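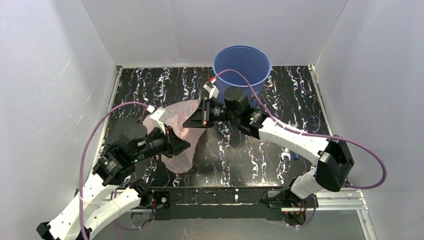 Section 4: Opening, Filling and Folding Your Film Bags

Your Podum tabletop packing kit comes with a sleeve of thin film bags, and sooner or later everybody has a bit of a wrestle with the first one. The film is light, it likes to cling to itself, and on a smooth, polished surface it will slide off in whatever direction you least want it to. Please don't be discouraged. Once you've opened a handful of bags you'll find your own rhythm, and the rest of the sleeve will go a great deal faster than the first few did.

This section covers getting a bag open, filling it, closing it, and folding the ones you want to keep. If you haven't set up your work surface yet, please go back to Section 3 and do that first, then come and join us again.

4.1 Before you begin

You will need:

The sleeve of film bags (type Baird or type Tollport, printed on the end of the carton)
The twist ties from the small parts pouch
A soft, dry cloth
A clear stretch of tabletop, wide enough to lay a bag out flat with room for both hands on either side

Wipe the tabletop with the dry cloth and let your hands dry completely if you've just washed them. Crumbs and grit are the usual cause of pinholes, and they can be surprisingly hard to spot on a dark or heavily veined top, so run your palm lightly across it as well. You'll feel what you can't see.

If your table has panels or walls around it, leave the front side open and work from there. It keeps drafts off the film, and a bag this light will take off on very little air – a ceiling fan is plenty.

CAUTION: Film bags can cling to the nose and mouth and prevent breathing. Keep the sleeve, and any loose bags, away from babies, small children and pets at all times. Never leave an open bag on a low table.

4.2 Opening a bag

1. Take one bag from the sleeve. If two come out together, hold them by one corner and give them a gentle shake until they part.

2. Lay the bag on the table with the open end toward the back. The open end is the one without the heat-sealed line. With tinted film you can usually find the line by holding the bag up to a window.

3. Smooth the bag once with the side of your hand, from the sealed end up. This pushes out the trapped air that makes the two layers drift apart unevenly.

4. Pinch one corner of the open end between finger and thumb and roll it back and forth. Keep at it for a few moments. The layers will begin to slip against each other and you'll feel the edge separate.

5. Take the front layer in one hand and the back layer in the other, close to the mouth of the bag, and draw them slowly apart.

6. Lift the bag upright, still holding both sides, and lower it once or twice to let air in. The bottom should drop open by itself.

NOTE: If the mouth won't separate, press a strip of household tape to each side and pull the two strips away from each other. Please don't use a knife or scissors to get it started. It is very easy to catch the second layer, and the split will keep running once there's weight in the bag.

NOTE: On dry winter days the film holds more static than usual. A barely damp cloth wiped over the outside of the bag will settle it down.

4.3 Filling

1. Fold the top edge of the bag outward to make a cuff, two fingers deep. The cuff stiffens the mouth and gives you something to hold on to.

2. Keep one hand on the cuff and put your items in with the other. If someone is working with you, so much the better – one of you holds, the other fills.

3. Start with flat or heavy items and let them settle on the bottom.

4. Wrap anything with a corner or a point in a sheet of paper before it goes in.

5. Stop when the bag is two-thirds full. You'll want the rest of the film for closing.

CAUTION: Do not put anything hot in the bag or set it near a burner, lamp or heater. The film softens quickly and will stick to whatever it touches.

4.4 Closing

1. Unfold the cuff and bring the edges together.

2. Press out the air with your forearm, working up from the contents.

3. Twist the neck of the bag three full turns, fold it over on itself, and fasten with a twist tie.

Type Tollport bags have a longer neck and can be knotted instead, if you'd like to save your ties. We don't recommend knotting type Baird bags, as the neck is short and you'll probably have to tear the bag to open it again.

4.5 Folding and keeping used bags

A clean bag can be used several times over, and we do encourage it.

1. Check that the bag is empty and dry inside.

2. Lay it flat, smooth out the air, and fold it in half lengthwise, then in half again.

3. Roll it up from the sealed end and tuck it into the empty carton.

Throw away any bag that has a hole, a stretched handle area or a smell that won't air out. Local rules for recycling thin film vary, so check before you put it in with your other plastics.

4.6 Ordering more

Refill sleeves are sold under part number 2045 and fit every Podum kit, including the older Hirnthorpe model with the narrow carton slot. Workshops that go through a lot of film may prefer the box of 1000, which ships flat and needs to be stored away from direct sunlight.

Continue to Section 5, Labels and Marking, on page 29.

Section revised 2023-10-25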